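Workshop Notebook, Matcombe Site
Table-clearing trials, two-arm bench
15 December 2021
Entered by Beca Bowen. Read by Nuno Veloso.

Purpose

The present series is intended to establish whether the two-arm bench can be relied upon to tidy an ordinary work table to the standard expected of a junior member of staff. The question was put to us by the Staltcombe office in September, following their enquiry as to whether end-of-shift tidying in the assembly rooms could be handed over to a machine. They have asked for a plain answer and not for a demonstration.

Conditions

The white table was used throughout. The control software was the Skivent build, unchanged from the previous entry. Each run was limited to 6 minutes. The operator was permitted to stop the arms but not to assist them, and any run in which an object was moved by hand was struck from the record.

The objects are of the sort that collect on any desk in the building. It was agreed with Mr Veloso that nothing should be chosen for the convenience of the grippers, and that stationery and kitchen articles should be mixed together, as they are in practice. The required end state is as follows: pens and ruler in the mesh holder, bottle upright, rubbish removed, fruit left in its bowl.

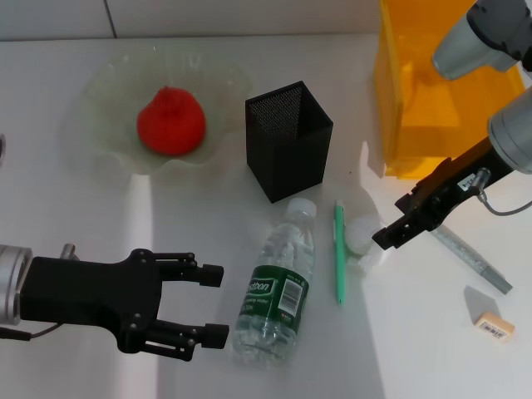

Observations

1. Bottle. A bottle lying on its side remains the most troublesome article. The arm closes upon it readily enough, but the contents shift when it is lifted and the grip turns about the label. Two bottles were set down on their base and then fell when the fingers opened. The release should be slowed before the next series.

2. Pen and ruler. The pen was collected in most runs. The ruler was not. A clear ruler lying flat upon a white table is hard to find and harder to pick up, and the fingers repeatedly closed above it. Mr Veloso proposes sliding it to the table edge, as a person would. This has not been tried.

3. Tissue. Better than expected. Small, soft items tolerate a poor approach and the arm seldom missed. It did, however, place one tissue in the pen holder, and the run was marked as failed.

4. Glass bowl. No breakages. The bowl was to be left where it stood, and on the whole it was. One light contact with the rim was noted by ear. The closing force is still set higher than I should like for glass, and I have asked that it be reduced before the bowl itself is to be carried.

5. Both arms together. The arms wait for one another too often. Where two objects lie close together, each arm gives way and the run is lost to hesitation.

Assessment

The bench cannot at present be recommended for unattended tidying. A person clears the same table in 40 seconds without looking at it very hard. The machine will do a useful part of the work if given the time, but someone must still come behind it for the ruler and the bottle, and that person might as well have done the whole.

The Mendoza group has suggested a further 500 recorded runs before the question is put again. I have no objection, provided that the objects are not simplified in the meantime.

Actions

Reduce closing force, left and right. BB
Slow the release on upright placement. NV
Write up the sliding method for flat articles and try it with the ruler first. NV
Reply to Staltcombe. Draft to be seen by both of us before it is sent. BB

Spare finger pads are in the second drawer. The old set is to be kept for comparison.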